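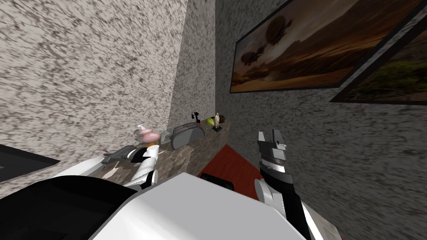
회색 벽에 걸린 풍경 그림 액자 두 점

사업 > 이주·체류 지원 > 중간보고
7월 | 작성: 케르베르크 체류상담소 사업팀

토메오(Tomeo) 재단 지원사업 중간보고: 가족동반 체류 신청 상담

지난 보고서에서 저희는 새 가족동반 체류 규정이 "곧 안정될 것"이라고 썼습니다. 그 문장은 철회합니다. 보고 기간 중 시행지침이 2차례 개정되었고, 두 번째 개정의 주된 내용은 첫 번째 개정을 되돌리는 것이었습니다. 덕분에 봄에 인쇄한 안내문은 다시 정확한 문서가 되었습니다. 이미 폐지로 내보낸 뒤였습니다.

1. 상담 실적
접수된 상담은 1333건이며, 이 가운데 1264건을 종결했습니다. 종결이란 신청서가 담당 관청에 제출되었거나 신청인이 절차를 그만두기로 했다는 뜻입니다. 허가를 받았다는 뜻은 아닙니다. 허가 여부는 관청이 알려 주어야 알 수 있는데, 관청은 아직 저희에게 알려 줄 의무가 있는지를 검토 중입니다. 미종결 건은 대부분 혼인증명서 원본을 기다리고 있습니다.

2. 초르노볼(Chornovol) 분소
분소는 예정보다 늦게 문을 열었습니다. 임대차 계약은 제때 마쳤으나 전화 개통에 약 40일이 걸렸습니다. 그동안 주민들은 전화 대신 직접 찾아왔고, 방문 상담 목표는 이 때문에 초과 달성했습니다. 저희의 기획력으로 보아 주셔도 말리지는 않겠습니다. 전화 상담 목표는 미달입니다.

3. 서류 점검 프로그램 그레이더(Grader)
신청서의 누락 항목을 잡아내는 용도로 도입했습니다. 서명 누락과 날짜 오기는 잘 찾습니다. 다만 자녀의 성이 부모와 다르면 무조건 오류로 처리하는데, 저희 신청인 중에는 그런 가정이 흔합니다. 공급사에 수정을 요청했고 "흥미로운 사례"라는 답을 받았습니다. 당분간 해당 항목은 상담원이 직접 확인합니다.

4. 예산
인건비와 임차료는 계획대로 집행했습니다. 통역비는 초과했고 인쇄비도 초과했습니다. 인쇄비의 사유는 첫 문단을 참고해 주십시오. 행사비는 거의 쓰지 않았습니다. 지침 설명회를 두 번 잡았다가 설명할 지침이 바뀌어 두 번 다 취소했습니다. 남은 행사비를 통역비로 전용하는 신청서를 별도로 제출하오니 승인을 부탁드립니다.

5. 다음 기간 계획
안내문은 낱장으로 제작해 바뀐 쪽만 갈아 끼우겠습니다. 초르노볼 분소는 저녁 7시까지 상담 시간을 늘립니다. 가족 중 일부만 체류 자격을 얻은 경우의 처리 기준을 관청에 서면으로 질의해 두었으며, 회신이 오면 재단에도 사본을 보내겠습니다. 회신 예정일은 기재하지 않았습니다.

첨부: 집행 내역서, 예산 전용 신청서, 개정 지침 대조표(첫 번째 개정분은 참고용)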